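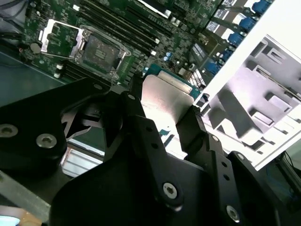 I think everybody who owns a desktop computer should take the side panel off at least once and look at the processor socket. Don't fix anything. Just look! I put this off for years, and I'm a person who will happily take a toaster apart on a slow evening.

What changed my mind was a quote. A repair place in Kukow wanted 453 dollars to put a different processor in my old tower, and the part itself was 53. I'm sure they do nice work, but that gap got me reading, and then it got me a screwdriver.
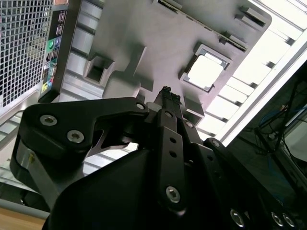

My real complaint is with how the cases get talked about. Folks at the Grustton swap meet will argue all afternoon over chips and never mention the steel. But the case is where you spend your time (and skin your knuckles). A good motherboard tray has an opening behind the socket, big enough that light comes right through, and once you've fought with a cooler on a tray without one you'll get sentimental about a square hole too.

I'm told I make too much of all this. Maybe. My neighbor in Åberg threw out a perfectly decent tower in April over a dead power supply, and I'm still sore about it - there were 17 good screws in that thing alone.
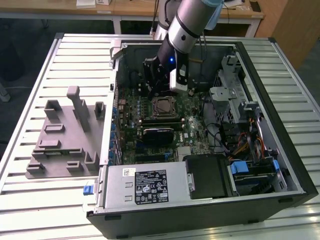 So do you need a workshop to swap a processor? A table at a comfortable height and a good lamp will do it. I also lay the tower on its side, unplugged, and keep the screws in a saucer.

The swap itself is small. Lever up, plate up, old chip straight out, new chip lined up by its corner mark and set down with no pushing at all. The lever takes more force than you'd like going back down, and I still make a face every time.
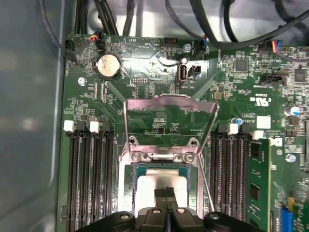

Holger Haugen wrote to me that I'm being careless with other people's money, and that one bent pin costs more than a shop visit. He has bent two himself, on a Paltach board he was fond of, and he'd pay 100 dollars today to have that afternoon back.

Fair enough, Holger. I'd still rather people looked first and decided after. Put the panel back on and call the shop if your hands are shaking, but at least you'll know what they're charging you for.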